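My Journal > Robotics Club > July

Home, fed, showered, and my wrists feel like I've been wringing out towels all afternoon, so if this gets hard to read that's why. Actual real robot work today! Not slides, not the safety quiz, not Grumel going through the parts bins again while we all stand there with our hands in our pockets.

So we're at the stage of the summer project where everyone has to put in hours on the hand-held grippers. Asabe Lawal made the sign-up sheet and of course by the time it got to me the mornings were gone, so I had the slot right after lunch with a belly full of noodles. The task this week is "brush and cup" and it sounds so stupidly easy. You pick up the paintbrush with one gripper, pass it to the other, and put it back in the pen holder. That's it. A toddler could do it with their bare hands! But you don't get your bare hands, you get two flat fingers on each side and they do not care about your feelings.

I warmed up with one of the green ones, just opening and closing it over the board to get used to the squeeze. I'd forgotten how stiff the trigger gets near the end.
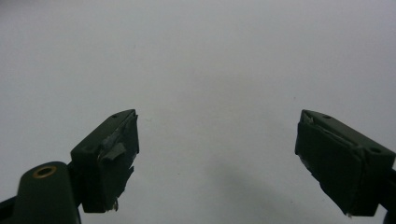
Anyway, Asabe's rule is that a try only counts if it's smooth. If you stop and think in the middle, or go back for a second grab, you mark it down as a bad one and go again. I get why (the model is going to learn from us, so if we dither then it dithers) but wow, it makes you self-conscious. I never noticed how much I hesitate before I pick up anything. I caught myself doing it with my fork at dinner!

My first tries were awful. I kept grabbing the brush too low and knocking the cup, and one time the whole thing tipped over and rolled, and I lunged after it with both grippers like I was trying to catch a chicken. Asabe laughed so hard she had to sit down on the floor. Then she took a turn to show me and dropped the brush on the handoff, so I felt much better about life.

What finally helped was going in slower than I wanted to and tilting my left elbow out. Sounds like nothing, but if the elbow's tucked in, the fingers come at the brush from a funny angle and it twists. With the elbow out it just sort of stays put. I wrote that in the club notebook under "tips" and somebody had already written ELBOWS in huge letters two pages back. I should read the notebook.

We ended up with 45 good tries between the two of us before we had to hand over to the next pair. The whole club is at 587 now, counting everything since school let out. The team name on the tally is still Skellano, by the way. I voted for Dixit and I'm still a little sore about it. Skellano sounds like a pasta shape.

The part I like best is when you get into a groove. There's a stretch where you quit talking and it's just reach, close, lift, pass, drop it in, and your hands aren't really your hands anymore, they're the grippers. Then you put them down and go to scratch your nose and it feels so weird to have fingers that bend. 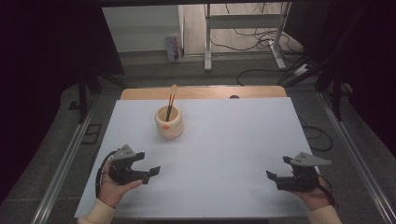
Asabe wants us to start moving the cup to a new spot between tries next time, because if it's always in the same place the robot will only ever learn the one place. She said last year's group skipped that and their robot would very politely put the brush into thin air if you slid the cup over by a hand's width. I wish I'd seen it. I asked if there was a video and she said there was one, on somebody's old laptop, and the laptop's gone off to college with him.

Then at the end we had a big talk about the showcase. The Clomach showcase, I mean, the one at the end of the summer where all the school clubs bring something. We have 3 weeks. Grumel thinks we should do the brush and cup live in front of people and I think that's brave, or nuts. What if it drops it? Asabe says then it drops it and we set it up again and people will cheer louder the second time. She's probably right. She also says we want another 50 good tries per pair before we train anything, so that's my whole next couple of afternoons spoken for.

Mom asked what I did today and I said "put a paintbrush in a cup for two hours" and she said "and they needed a club for that?" I tried explaining about the training and the handoffs and I used the salt shaker and two spoons to show her. I got it from one spoon to the other on the first go, too. She did admit that was pretty slick.

Things to bring next time: water bottle, hair tie, the good pencil, a snack that isn't noodles. Also text Asabe back about swapping slots, she said she might be able to get me a morning.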